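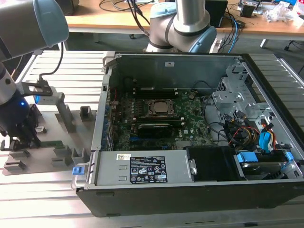
So what do I want this thing to do by the end of the winter? Pull a stick of memory out of a dead desktop and put a different one in, start to finish, with me sitting on my hands.

That's the whole goal, and I'm writing it down so I can't wiggle out of it later. Every time I get one piece going I start dreaming up three more (hard drives! fans! sorting screws!) and then none of them get finished. Memory first. Everything else goes on the list on the back of the door.

Got to the Rathore building a little after supper and had the big bench to myself, lovely. Spent the first hour on the Pomitz code, which I'm still calling Pomitz even though it's on its second rewrite and hardly has a line of the old one left. The approach move is so much nicer now. I had it coming down at 8 millimeters a second for the last stretch and it looked almost careful, like somebody setting down a full cup of coffee. The trouble is still the pushing part. A memory slot wants a good firm shove, first one end and then the other, and my arm would like to do both at once and gets itself a bit crooked. I pulled the force limit way down after the ugly crunching noise last month and I'm scared to put it back up.

Ran the pick by itself 192 times over the past couple of weeks, all in the notebook, and the misses bunch up whenever I've left the overhead lights on. Glare, I bet! Going to try a strip of matte tape along the tray tomorrow and see.

Money, ugh. The new fingers from Sotine came to 565 with shipping, and I swore in September that I was done spending on this. But the old ones were chewing up the edges of the boards and I was running out of junk ones to practice on. The fellow at the Trulturberg recycling counter says he'll have another box of old office machines for me soon, so at least that end is free.

Left at 11 with sore shoulders and grease on my good sweater. Two things for next time: redo the calibration before touching anything else, and bring the short screwdriver back from home, it's in the kitchen drawer with the batteries. Oh, and write the tray height on the tray. I measured it again tonight and I know I'll forget it by breakfast.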